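Posting a few notes on getting to surgery and back when you live in Nistcombe. I had a hernia fixed over in Brindmont last month and the travel took more planning than the operation did.

1/ Nistcombe has 1,807 people and no hospital. There's a clinic three mornings a week. They can take blood, look at a wound and renew most prescriptions. Anything with an incision means Brindmont, 52 miles each way.
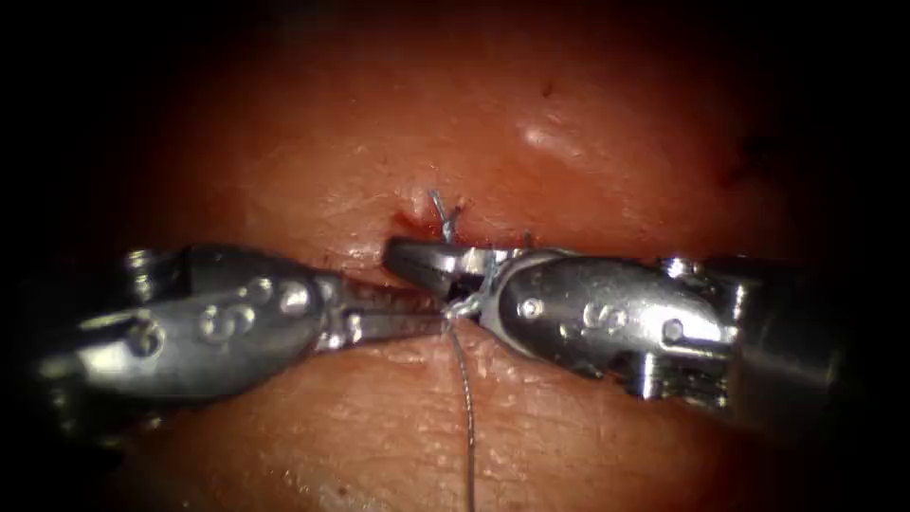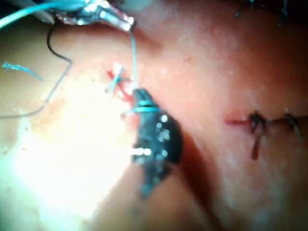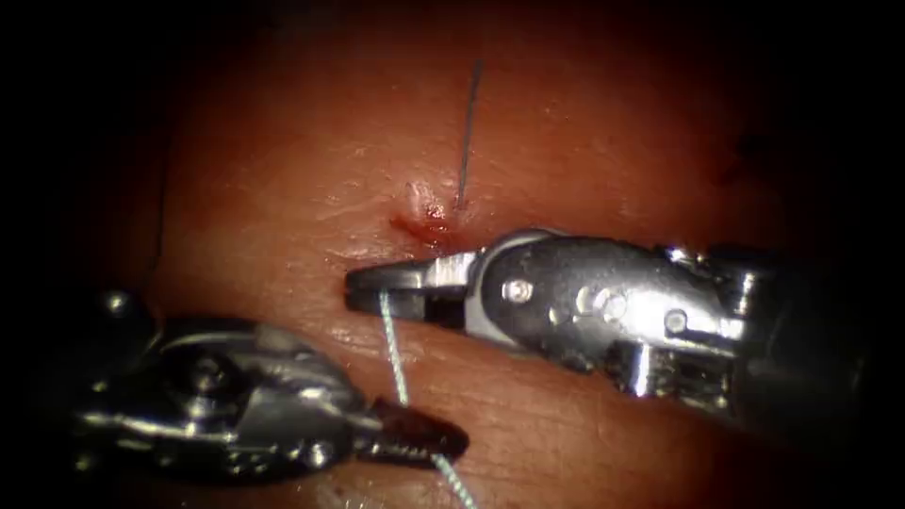 2/ Emrys Kneath replied to my first post asking why I didn't just take the early bus, which leaves at 5:40 and gets you there before check-in. Fair question. I did take it going in. The trouble is coming home.

3/ Day surgery won't let you leave without an adult who signs for you. The bus driver doesn't count. A cab driver doesn't count either. I asked about both.

4/ So you need a second person, and that person needs the whole day. Mine was Iolo Parri, who took a day off work and drove in to get me. I bought him lunch and filled his tank.

5/ The Gronow bus is $27 round trip. Your companion pays full fare too. Keep the tickets - my plan paid back mine but not a companion's, and they wanted the paper stub. A photo of it was turned down.

6/ Ask for the first slot of the morning. They don't offer it, you have to say you're coming from out of town. Mine got moved from 1:15 to 7:30 with one phone call to scheduling. The last bus home is 4:10, so a 1:15 slot would have meant a motel.

7/ If you do need a motel, ask the front desk at the hospital for the patient rate sheet. It lists three places. Two of them were full when I called. The third wanted a letter with my surgery date on it.

8/ Fill your prescriptions in Brindmont before you leave. The pharmacy here closes at 5 and I would have gotten back at 5:20.

9/ Bring a small pillow to put between the seat belt and your stomach. The road past the quarry is all patches.

10/ Follow-up was supposed to be in Brindmont as well. I asked if the clinic here could do it and they said yes, as long as the surgeon's office sent the notes over first. Took two calls. Saved 104 miles of driving.

11/ The county is reviewing the bus contract in December. Ridership was roughly 2,000 trips last year, and I don't know what number they're looking for. Comments go to the transit office, by mail or at the counter. They don't take them by email.

12/ Someone asked for the scheduling number. It's on the back of the referral letter, bottom left, small print. Pick option 3, then wait - option 1 is billing.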